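Nistasum — progress report to Sustcombe
Work package 2: handling rules for domestic textile tasks
Reporting month: May

## 1. Status

The draft rules for recording garment handling with hand-held grippers were issued to operators at the start of the month. Five rules are in force. The target of 130 accepted recordings for this package is unchanged, and acceptance is now judged against the written rules only.

## 2. Rule on starting position

Each recording must open with the pads apart and the garment untouched. Dark, plain fabric is allowed, but it must lie on a surface that gives a clear outline. Black cloth on a cherry-print sheet meets this requirement: the edge can be followed by eye even where the fabric itself shows little detail.
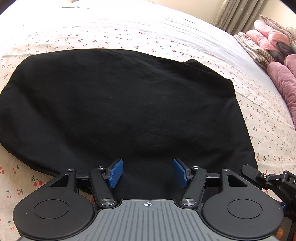 ## 3. Rule on surrounding items

Bedding and other soft items may stay on the bed. Earlier wording from Rukach required a cleared surface, which operators found slow and which gave results unlike an ordinary bedroom. The revised text asks only that stacked bedding is kept clear of the garment's main area.

Layered cloths need more care. Where a printed cloth shows through a gap in the garment, as it does close to the left pad in the next view, the operator must decide before closing the gripper which layer is to be taken. Picking up both layers is logged as a fault — even if the fold is later completed.

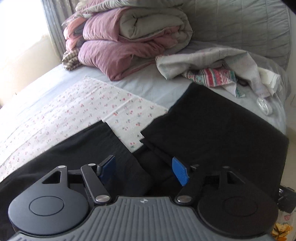 ## 4. Open points

- Glare from windows. Katsaros has asked for a limit on washed-out areas. No figure has been agreed.
- Second gripper. The rules do not yet say how close the two tools may come over the same garment.
- Review. Comments on the draft are due on Thursday. The revised text will be sent to Sustcombe with the next report.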